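Library Services, Unit 7: covering, lending, weeding
Last updated: February
Shares 22 | Comments 1

Notes from Wednesday's session, typed up fast. Reading for next time at the bottom.

1. Why cover at all

Lending stock gets handled far more than a book at home. Bags, baths, buses. A paperback with no cover: corners go first, then the spine creases, then pages drop out in clumps. Plastic sleeve slows all of that. Doesn't stop it.

Two main types. Loose sleeve (folds round the boards, taped to itself, never to the book). Adhesive film (stuck straight on, permanent). Film is stronger but you can't undo it. Rule for this course: hardbacks with jackets get a loose sleeve, paperbacks can have either, anything local history or signed gets nothing stuck to it EVER.

Wrinkles and bubbles: mostly from rushing. Cut the sleeve 10 mm over on each side, fold the long edges first, then the short ones. Crease with a bone folder, not your thumbnail.
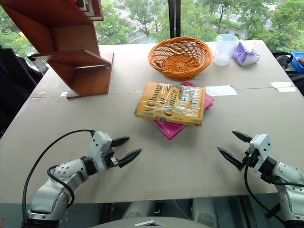 Cost. People always forget labour. The sleeve itself is pennies, the ten minutes of somebody's time isnt. At Rorville branch they worked out that covering on arrival was cheaper than repairing later, but only for titles that went out more than 7 times. Below that, not worth it. So fiction yes, most reference no.

2. Lending records

Issue count = how many loans since the item was added. Last issue date = what it says. You need both. A book with 62 loans and nothing in the last two years is a diffrent problem from one with three loans and one last month.

Plultadetti (the catalogue system we use in the lab) shows both on the item screen, second tab. Galico hides last issue under "history", so look there if your placement uses it. Export to a spreadsheet before you touch the shelves.

Watch out for in-house use. Someone reads it at a table and puts it back, no loan recorded. Some branches scan anything left on tables at closing, 5 pm or whenever. Ask if yours does.

3. Weeding

Order of questions:
- is it falling apart
- is it wrong or out of date
- is it going out
- is there another copy nearby

Condition first, it's quickest. Dirty sleeve does not mean dirty book, take the sleeve off and check. Quite a few "tatty" books just want a new cover.

Then what to do with it. Re-cover, replace, move to another branch, sell, recycle. Đinh reading room takes older fiction from us if the pages are clean. Stamp WITHDRAWN inside and remove the item from the catalogue the same day or you get ghost records.

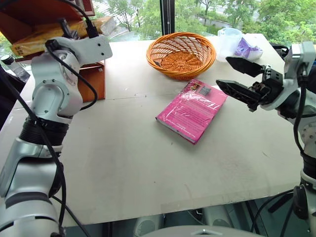 A comment left under last year's notes makes the case against going by loan figures alone: our branch cut everything with no issues in 22 months and lost half the poetry, which people had been reading in the building all along. Fair point, and a good one to bring up in your essay. See in-house use, section 2.

For next time: chapter 4 of the reader, plus bring one damaged paperback you dont mind cutting up. Scissors provided. Bone folders too, but please give them back.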